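Greifen am Stiel: Gruppe Endora legt Ergebnisse aus der Simulation vor

8. April 2021

Die Arbeitsgruppe Endora am Forschungsstandort Tetton hat einen technischen Bericht zum Greifen von Obst und Gemüse mit Stielansatz veröffentlicht. Untersucht wird, ob sich ein Greifregler vollständig in der Simulation trainieren lässt, wenn die Kontaktstelle auf den Stiel beschränkt bleibt und der Fruchtkörper nicht berührt werden darf. Verfasst wurde der Bericht von Naledi Fourie und Florian Lüthi.

Ausgangspunkt ist ein bekanntes Problem der Handhabungstechnik. Paprika, Auberginen und ähnliche Früchte werden in automatisierten Anlagen meist am Körper gefasst, entweder mit Saugern oder mit weichen Backen. Beide Verfahren hinterlassen bei reifer Ware Druckstellen, und beide setzen eine hinreichend große, freie Fläche voraus. Der Stiel ist mechanisch belastbarer, bietet aber nur einen schmalen Angriffspunkt, dessen Lage von Frucht zu Frucht stark schwankt.

Das Verfahren arbeitet in zwei Stufen. In der ersten schätzt ein neuronales Netz aus einem Kamerabild nahe am Handgelenk die Achse des Stiels und die Position seiner Spitze. Die zweite Stufe, ein durch Nachahmung trainierter Regler, erzeugt daraus die Anfahrbewegung und den Schließbefehl. Trainiert wurde mit 3.553 simulierten Greifversuchen, die vom Bedienplatz aus ferngesteuert aufgezeichnet wurden. Versuche mit Berührung des Fruchtkörpers vor dem Schließen wurden nicht verworfen, sondern als negative Beispiele gekennzeichnet. Nach Angaben der Autoren verbesserte dies vor allem das Verhalten bei kurzen Stielen.

Die Simulationsumgebung trägt den Namen Fang und wurde in der Gruppe selbst entwickelt. Sie berechnet Kontakte mit einer festen Schrittweite von 2 Millisekunden. Der Regler gibt alle 10 Schritte einen neuen Sollwert aus. Variiert werden Beleuchtung, Lage der Frucht, Reibwert des Stiels und die Anordnung weiterer Gegenstände auf dem Tisch. Die Tischoberfläche selbst blieb in allen Läufen gleich, was der Bericht als Einschränkung nennt.

Als schwierig erwies sich die letzte Phase der Annäherung. Liegt der Stiel zwischen den Fingern, verdecken diese einen Teil der Kontaktzone, und die Schätzung der Achse wird unsicher. Die Autoren frieren deshalb den letzten zuverlässigen Schätzwert ein, sobald der Abstand zur Spitze 8 Millimeter unterschreitet. Ab diesem Punkt fährt der Greifer ohne weitere Bildkorrektur.

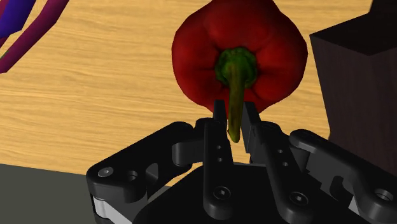 »Die Bildkorrektur bis zum Schluss laufen zu lassen, war die naheliegende Variante«, sagte Fourie auf Anfrage. »In der Auswertung hat sie schlechter abgeschnitten. Der Regler begann zu pendeln und stieß dabei seitlich an den Stiel.« Mit dem eingefrorenen Schätzwert trat das Pendeln nach ihren Angaben nur noch vereinzelt auf — meist bei stark gekrümmten Stielen, deren Spitze nicht in der geschätzten Achse liegt.

Für die Paprika weist der Bericht die höchste Erfolgsquote unter den untersuchten Fruchtarten aus. Der Kontrast zwischen grünem Stiel und roter Schale erleichtert die Zuordnung im Bild. Bei grünen Früchten fällt die Quote deutlich ab. Lüthi hält das für eine Frage der Trainingsdaten und will den Anteil kontrastarmer Beispiele erhöhen. Ein Tiefensensor als zusätzliche Quelle wurde geprüft, aber zurückgestellt: Das Rauschmodell der Simulation bildet dünne Strukturen bislang nicht ausreichend genau ab.

Offen bleibt die Übertragung auf reale Hardware. Der simulierte Greifer ist starr modelliert, Getriebespiel und Nachgiebigkeit der Gelenke fehlen. Auch das Abreißen des Stiels unter Last ist in Fang nicht abgebildet. Erste Läufe an einem physischen Aufbau sind für Juni im Labor Vavstead vorgesehen, zunächst mit Nachbildungen aus Silikon und ohne Variation der Beleuchtung. Der Quelltext der Umgebung soll danach zugänglich gemacht werden, die aufgezeichneten Greifversuche sind auf Anfrage bei der Gruppe erhältlich.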